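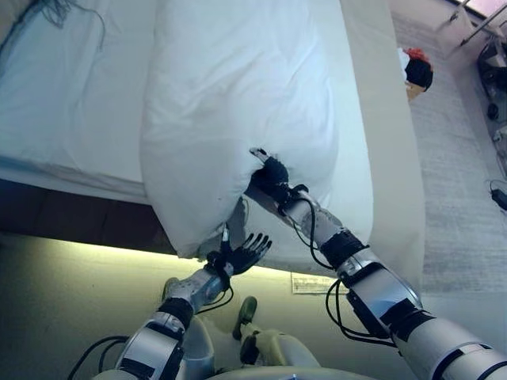
According to Tirside, the bedding kit needs no tuning after install – their support wrote this again in the morning, and added that most customers run it from the first day. I keep the mail here so we can compare later.

Notebook, September, 16:40. Prunico two-arm kit, bedding package, on loan from the Pistthorpe office.

Pillow task today. Grip force left at the default, 30. Right hand goes deep into the fabric, left hand open under the corner. I would like to see the left close earlier, but the setting for this is not in the manual (I looked at page 311, where the index sends me, and it is only about charging).

Log has 1,478 lines, saved under Hodoroagă, same folder as before.

To ask Tirside: can the two hands have different force limits? Is the cable cover for the forearm included in the price or extra?

Next: same pillow, force 20, then the duvet.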